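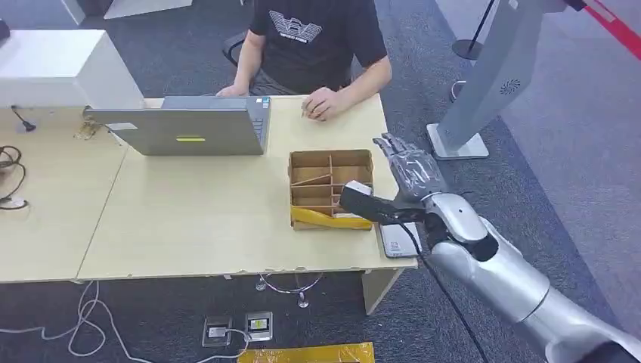

Search this book
Contents Previous chapter Next chapter Glossary Index

Chapter 7

What You See When You Visit

Let me start with a confession. The first time I went to a robot open day, I came home with a tote bag, a pen, two granola bars and no idea what I had watched. I had stood in front of a machine for a good part of an afternoon, clapped when other people clapped, and if you had asked me that night how it knew where its hand was, I would have changed the subject.

I don't want that to happen to you. If you are using this book in a course, there's a fair chance your instructor has a visit planned, and this chapter is meant to be read before you get on the bus. If you're reading on your own, go find a visit! Community colleges run them, so do machine shops and warehouse outfits and a surprising number of public libraries. They usually cost nothing, and most of them will let you stand closer than you'd expect.

The visit I'm going to lean on for most of the chapter was one I made in August, on a Sunday, to a firm called Flirnura. They fit robot arms and hands for small-parts work, the sort of job where somebody has a tray with a lot of little spaces in it and something has to go into each space, or come out of it, all day long. They open the doors to the public once a year and set up a few desks on the demonstration floor. No stage, no music, just people at laptops who will talk to you if you ask.

I want you to notice the desks, because they surprised my students when I showed them pictures later. We had spent six chapters with clean drawings: a base, a few links, a joint at each corner, a neat little arrow for every angle. Then you get to a working bench and there is a cardboard box with cardboard dividers in it, a laptop with a sticker on the lid, cables on the desktop and more cables on the carpet below. The arm comes in from one side, shiny, with black rings at the joints, and at the end of it is a gray hand with fingers. And across from it sits a person in a T-shirt with one hand by the keyboard. That's robotics on a weekday and on a Sunday too. The drawings in Chapters 1 through 6 are true, but they leave out the furniture.

The person who took our group around was Po-yen Mak, an applications engineer with a very dry way of talking. I asked him what I should be looking at. He said, "Whatever isn't moving." I wrote it down, thought it was a bit rude, and then spent the rest of the afternoon finding out what he meant.

7.1 Before the hand does anything

Take that box of compartments. Suppose the job is to hold a tool over one compartment, then the next, then the one after. To you and me the box is simply there. To the arm's controller it is a set of positions, and those positions are only as good as the place somebody put the box down. Bump the desk with your hip (I've done it, not at Flirnura, thank goodness) and every position is off by the same amount. The arm will go exactly where it was told and be wrong every single time.

You met this idea back in Chapter 3 as a change of coordinate frame, with matrices. On a demonstration floor you meet it as a man saying, "Please don't lean on that." It's the same idea. When you visit, look for how the work is held in place. Is there a fixture? Tape? A mark on the table? Is there a camera finding the box fresh each time, so that it can sit anywhere? Ask! Engineers love this question, and the answer tells you more about the system than the brochure does.

The Flirnura people talked about two ways they handle it. Their older software, Zosto, wants the box corners taught by hand: you guide the arm to one corner, save the point, go to the next, save that one, and the program fills in the spaces between. The newer one is called Pustex and works from a camera view. Po-yen likes Zosto better for a short demonstration and said so in front of his boss, who laughed. His argument was that when a taught position goes wrong you know where to look. I'm not going to pick a side here, but keep the argument in mind, we come back to it in 7.4.

7.2 Holding is a job too

Now the fingers. Beginners (me included, for years) tend to think of grasping as something that happens at one moment: the hand closes, done, on to the interesting part. But a hand carrying something has to keep on carrying it. Think about your own hand around a phone with the charging cable plugged in. The cable drags a little. It changes how the phone wants to tip. You correct for it without noticing.

A robot hand holding a thing with a cable trailing off it has the same problem, and it doesn't get the correction for free. The cable's weight is small but it hangs out to one side, so it makes a turning force, and the force shifts as the arm moves and the cable swings or catches. Go back to the torque examples in Chapter 5 and look at the one with the offset load. That was a cable in disguise. I should have said so at the time.

Flirnura's hand is a model they call the Fang (I asked, there's no story behind the name, somebody just liked it). The printed card by the door said it had been through 900 hours of running before they let visitors near it. I can't check that number and neither can you, which is another habit to pick up on a visit: write down what you saw in one column and what you were told in another. My notebook page for that day has a line drawn down the middle. The right-hand column is a lot longer.

7.3 The person across the desk

One more thing before the exercises, and it's the one I feel most strongly about. Visitors look at the robot. Of course they do, it's why they came. But a demonstration is a robot and an operator, and you should give the operator at least half your attention. Where are their hands? Are they typing, or waiting? Can they reach a stop button from where they sit, and can you see it from where you stand? If you can't see it, ask where it is. I'd want to know before I took another step forward.

I also like to ask what the operator is reading on the screen. At one desk I got a wonderful answer — nearly 15 minutes on joint temperatures, with a graph, from somebody who had clearly been hoping all day that a visitor would ask. We'll use a graph of that kind in 7.5.

Try this on your visit

Pick one bench and stay there. Moving from desk to desk is more fun, but you'll learn less.

Make the two-column page I described, seen on the left and told on the right. Fill at least half the left side before you speak to anyone.

Sketch the work area from overhead. Put in the cables. Mark anything you think would spoil the task if it were shifted by the width of your thumb.

Ask how the work is located, and write down whether the answer sounds more like teaching by hand or more like a camera. It may be a mix.

Find out what the operator does when the hand drops something. Somebody will have a good story. Bring it back to class, please, and we'll start the next session with those.

Contact the author Copyright and permissions Back to top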